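Please Count the Cable Too

I review papers on robot manipulation in my free time, and I work with two arms on a table in my paid time. I want to argue for something small in our field. We should stop reporting one success number for a task that has a soft object in it.

The result that made me write this is the Rallis benchmark, which our group at Dindberg ran in June. The method is simple to explain. A person guides the arms through the task many times, a policy is trained on those recordings, and then the policy is tested on the same kind of table. We trained on 643 demonstrations and tested 40 times. The benchmark asks for one figure at the end, the percentage of trials in which the task was completed. We sent our figure, it looked good, and I was unhappy with it for weeks.

My problem is with the word "completed." The Rallis rules look at the rigid part only. If the box is where it should be, the trial counts. What the cable does in the meantime has no place in the table of results. But anyone who has stood next to such a setup knows that a box with a cable is a different thing to handle than a box alone. The cable has its own weight and its own opinion about where to go.

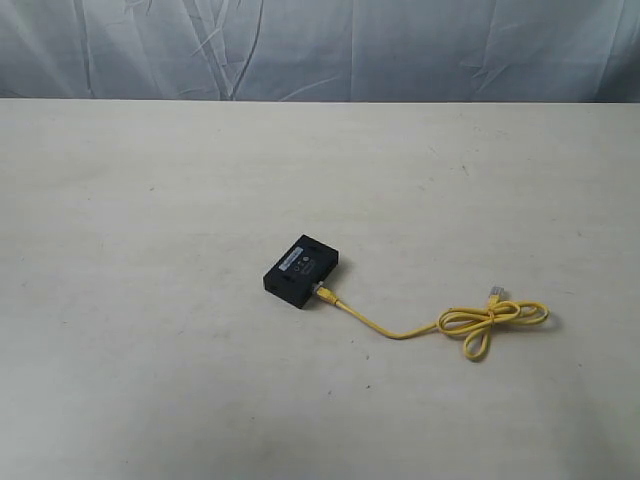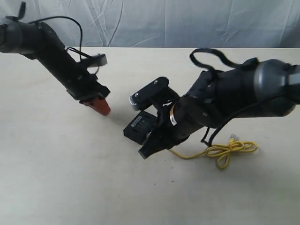
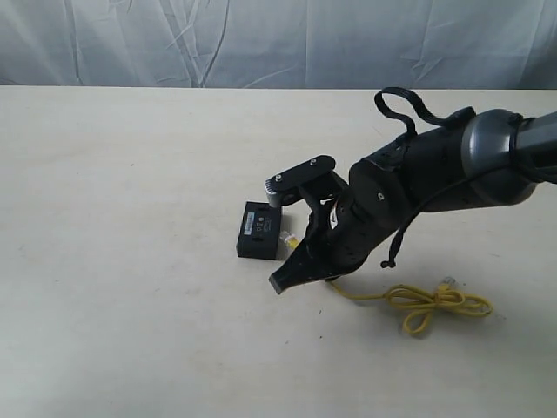
A small black box and a yellow cable, on our table at Dindberg.

When I went back through our trials, I sorted them by the state of the cable and left the official result aside. The picture changed a lot. Many trials that counted as a success had ended with the cable pulled tight, or pushed under a finger, or with the loops in a worse tangle than at the start. A human technician would not accept this work. He would do it again before the customer saw it. The official score cannot tell a clean trial from a messy one, and so the training does not care either. We choose the checkpoint with the highest score, and we get what we asked for.

I have heard three answers to this. The first is that a soft object is too hard to measure. I agree that it is hard to measure well – but a rough label of three grades, given by a person who watches the video, is already better than silence. It took me two afternoons. The second answer is that more data will fix it. The Fashola team went from 300 demonstrations to 497 on a similar task, and their report shows a higher completion score. It says nothing on the cable, so we cannot know if it got better or worse. More data of a thing you don't measure is a hope.

The third answer I take more seriously. People say that a benchmark must be simple or no one will use it. This is true, and I have seen careful benchmarks die of their own rules. Pidau was one of them, with its long scoring sheet that took longer to fill in than the trial took to run. So I don't ask for a long sheet. I ask for a second column, next to the first, with the grade of the soft part. Groups that don't want to fill it in can leave it blank, and the reader will see the blank.

We will add this column to our own results from now on, including the old ones, where it makes us look worse.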